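Stemell opens its doors to Dradari, a winter of repair, mending and good company

Stemell, the community mending house on the old quayside, is delighted to announce that its new household textiles programme, Dradari, will open to the public in January, with drop-in sessions, evening classes and a lending shelf of tools that anybody in the town may borrow from free of charge.

The programme has been a long while in the making, and everyone here is rather proud of it. For years people have come through the door with coats and trousers and the odd beloved jumper, and for years they have gone home happy and then come back a week later asking whether we could possibly do something about a duvet cover. Or a quilt. Or their grandmother's tablecloth, or the curtains that came with the flat and have never quite met in the middle! Large pieces have always been the awkward ones, simply for want of a table wide enough to spread them on, and too often we have had to send people away with advice and a reel of thread.

Thanks to a generous grant from the Bjarnason Fund, that is about to change. The upper floor has been cleared, painted and fitted with two long cutting tables, a steam press and proper daylight lamps, and the draughty window at the back (regular visitors will know the one) has at last been replaced. There is room for 50 people at a time, with a kettle at one end and a low shelf of picture books at the other for children who have been brought along and would like it known that they are bored.

"I learned to sew on bed sheets," said Lụa Thái, programme lead for Dradari. "My mother would turn them sides to middle when they wore thin, and I was given the long straight seam to do because it didn't matter much if I wandered. It is a lovely way to begin. You have all that cloth and nothing fiddly to worry about, and at the end of it you have something you will use that very night. I would like a lot more people to have that feeling."

Dradari will cover the plain, useful jobs first. Beginners can learn to patch a sheet, replace the buttons or poppers on a duvet cover, darn a wool blanket and put a new zip in a cushion. Later in the season there will be classes in quilt repair, in lining curtains and in making pillowcases from shirts that have seen better days. A short course on washing and storing old linens will run alongside, covering stains, moth damage and the folding of fitted sheets, a subject on which feelings run surprisingly high among our regulars.

Over the past year, visitors to Stemell brought in 1,898 items for mending, and 1,647 of them went home in working order. The rest were mostly past saving as they stood, though a good many have been cut up for patches, wadding and draught excluders, and one enormous pair of velvet curtains has become the seat covers in our own front room. Staff expect the number of larger items to grow a good deal once the upper floor is in use, and would be grateful if people could wash things before bringing them along.

Gumaro Escobedo, who manages the building and will be running the evening classes, said: "People come in apologising for what they've brought. They think it's too old or too shabby, or that they ought to have known how to do it themselves. I always tell them to put it on the table and we'll have a look together. Half the time the job is smaller than they feared, and by then they've met the person on the next stool and had a cup of tea, and they've stayed until we're putting the lamps out."

The programme also brings the return of Lurko, the much-missed swap rail, which had to be packed away when space ran short. Clean bedding, blankets, towels and table linen in fair condition can be left at the front desk during opening hours, and anyone may take what they need. There is no charge, and no questions will be asked about who has taken what. Single pillowcases are very welcome, as are odd curtains, remnants and wool of any colour.

Drop-in sessions are free and need no booking. Evening classes begin at 6.30pm and are offered on a pay-what-you-can basis, with all thread, needles and patching cloth included. Those with their own sewing machine are welcome to bring it, and there is step-free access to the upper floor by way of the lift beside the courtyard entrance. Please ring ahead if you are bringing something very heavy and would like a hand from the street.

An open afternoon will be held before the first classes, with mending demonstrations, soup, and a display of quilts lent by families from across the town. Anyone with a quilt they would be willing to lend is warmly invited to get in touch. It needn't be a grand one, and a note about who made it, or whose bed it used to live on, would be very much appreciated.

Contact: Stemell press desk, at the quayside front desk | © Stemell. All rights reserved. | Back to top

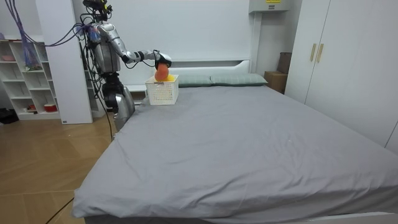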